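Trandia shared workshop -- kitchen arm build
Progress report for the Honorato small grants program, second period
Prepared by Mirela Seixas, for Gianni Lo Presti

Gianni, the report for April follows. Receipts are in the shared folder under Stuler.

Where we are

The base plate is cut, drilled and bolted to the bench. Sebastião redid the mounting holes after the first set came out slightly wide of the pattern. The arm now sits square and doesn't rock when it moves at full reach. Anselmo ran new power along the back wall and put the emergency stop where a person standing at either side can hit it. We tested the stop at every speed setting we plan to use.

The simulator is the larger piece of work this period. Rogério has the kitchen model loading on the workshop computer, with the counter, the cupboards and a set of household items. We try every pick there before we try it on the bench. It is slower than we would like -- an overnight run gets through 600 attempts if nothing crashes, and twice something did. The crashes came from a memory fault in the logging script. That has been fixed and the last three runs finished.

Results so far

Across all completed runs we have 1644 simulated attempts logged. The task is to lower the gripper over a small item on the counter, close on it and lift it clear of whatever is next to it. Small items standing in the open are reliable. Items touching something larger are the weak spot, as the fingers tend to meet the neighbour first. Rogério has changed the approach so the wrist turns before the arm comes down, and early numbers are better, but I don't want to quote them until we have a full run with the new settings.

On the bench we have done far less. Anselmo and I got through 12 supervised picks at the lowest speed using foam blocks. The grip force was set too high and two of the blocks are marked.

Money

We spent $174 this period on cable, bolts, the stop switch and a replacement fuse. That is under what we had set aside. We would like to carry the remainder into the next period and put it toward a second set of finger pads, in a softer grade. The first supplier we asked, in Stosorton, has them on back order. Please let me know if carrying it over needs a separate form.

Problems

Dust is getting into the bench area from the table saw. Sebastião has hung a plastic curtain, and it helps, but we will need a proper cover for the arm when woodworking is on.

We lost most of a week of evening access while the workshop's wiring was inspected. The schedule has moved back by that much and no more.

Next period

Finish the full simulated run with the new wrist approach.
Lower the grip force and repeat the foam block picks.
Fit the dust cover.
Write up the safety rules for other workshop members -- Anselmo has a draft.
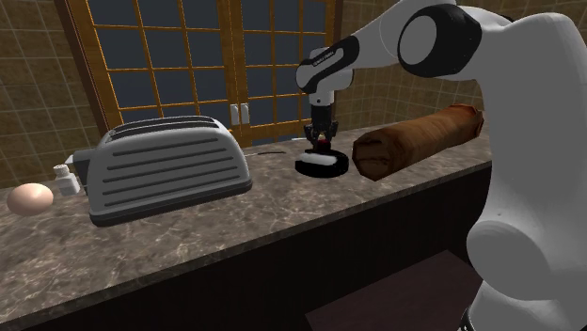

Will the arm be left running in the workshop overnight?

Only the simulator runs overnight. The arm itself is switched off at the wall whenever Anselmo or I leave the room, and that will stay the rule for the rest of the grant.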